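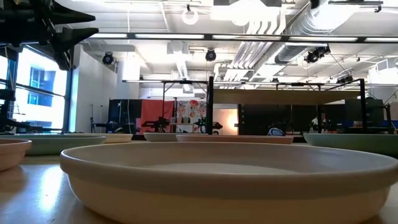
Setting Up the Dish-Sorting Exercise

This page covers the second exercise in the Cendham robotics course. Students work in pairs at a two-arm bench and write a routine that moves plates of several colors between single positions and stacks. Finish the first exercise (homing and joint limits) before you start. The bench software is Tonach; the logging tool is Zarei. Both are already on the bench computers.

Step 1. Prepare the tabletop

Clear the wood of anything that is not part of the exercise. Wipe it with a dry cloth. Varnish reflects the ceiling lights, and a bright patch on the wood can be read as a pale dish by the color filter. If this happens, lower the exposure in Tonach until the patch drops out, then check that the cream and white dishes are still found.

Step 2. Home both arms

Run the home command for the left arm first, wait for it to stop, then run it for the right. Keep your hands outside the black frame while either arm is powered. One student stays at the keyboard, the other stays by the stop button.

Step 3. Record the plate positions

Place one plate flat on the wood. Jog the gripper until it is directly over the rim, then save the pose. Name each pose by color and side, for example green_right. Repeat for every plate. Poses saved over the center of a plate are of no use – the fingers close on the rim.

Step 4. Set the stack heights

A stack needs one pose plus a height offset per plate. Measure your own plates; the sets are not all the same thickness. Enter the offset in millimeters. Add 2 mm of clearance for the approach and remove it for the release.

Step 5. Split the work between the arms

Assign each stack to one arm. Only one arm at a time may enter the shared zone in the middle of the table. Use the lock in Tonach for this and release it after the arm has retracted, before the next move is queued. With the stacks along the far side of the table and single plates near the front, the lock is held for the shortest time.

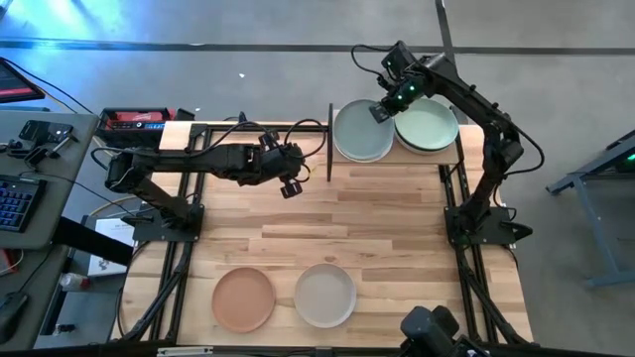 Can we run both arms at full speed?
Keep them at the course default until your routine has completed a full pass without a stop. After that, raise the speed of one arm at a time.

Step 6. Log a run

Start Zarei before the first move. Stop it after both arms are home. A log holds up to 1,959 samples at the default rate; longer runs overwrite the oldest entries. If your routine needs more, halve the rate in the settings file.

Step 7. Hand in

Upload the routine, the pose file and one log to the course folder. Put your bench number in the file name. Power down the arms before the computer.

Page last changed 9 August 2022.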